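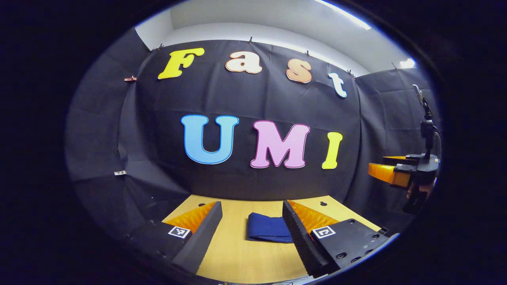 Hand-held gripper over a folded navy-blue cloth, with the "Fast UMI" lettering behind the table.

Filed under: Makers / Workshop Builds

04/03/2026 – The Tretolden shared workshop has released the build files for Pever, a hand-held gripper with orange ridged pads and a fiducial marker on each side. The parts list comes to 100 items. Cloth folding is the first task; the target is 400 recorded runs by May. Files are hosted on Onance.

891 views | 2 comments

thân_bench: Which screws for the marker housing? The list gives two lengths.

ridgeline: Printed the pads twice – the second set fit after I slowed the first layers.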